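About Dromard

Dromard started at a kitchen counter, with a borrowed laptop, a bag of clothespins and a question that wouldn't leave us alone: if you wanted a machine to learn how to pick things up, who would you ask? We figured you'd ask people, the kind who have been picking things up all their lives and never gave it a thought. We've been asking them ever since, and we still haven't grown tired of the answers.

There are 31 of us now, spread over 2 floors of an old print works on the Guthrie side of Dikstead. Some of us came from engineering, but a good many came from bakeries, repair shops, nursing and school offices, and we're glad of it. A person who has boxed pastries at five in the morning knows things about a light grip that you won't find in a manual (ask them, they'll happily go on about it all through lunch).

Our work is gathering examples. Our collectors take a hand-held gripper and do everyday jobs with it: setting a cup down, turning an object over, moving something small from one side of a table to the other, and then doing it again a little differently. Each try is recorded and checked by a second pair of eyes, and the good ones go into Elent, our library, where the learning system can practice from them. We keep plenty of the clumsy ones too, with a note on what went wrong, and those notes get read more than you might think. 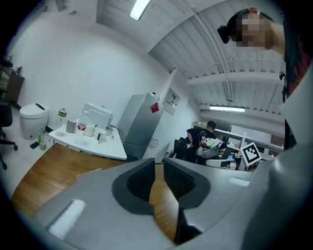

Isla MacKinnon told us in her first month that she kept trying to do every task perfectly, and that the work got much easier once she let herself move the way she does at home. New collectors hear that from us a lot, usually on the first morning and then again after lunch. Tidy, identical examples teach a system to handle one tidy, identical table, and the people our customers serve don't live at that table. So we change the height, the light, the clutter and the hands doing the work, and we try hard not to hurry anyone.

A session lasts 20 minutes, followed by a proper break, and no one does more than 3 before switching to checking or labeling. We settled on that after some long and rather stubborn talks, and it has stuck. We ask before we record, we blur faces, and anyone can have a session taken out of Elent without having to say why.

On Friday afternoons we open the doors to neighbors, students and whoever is curious. Come and have a go with a gripper, meet the team, and stay for coffee if you have the time. If you'd like to join us as a collector, you don't need any experience with robots. Write to us through the contact page and tell us a little about what your hands are good at!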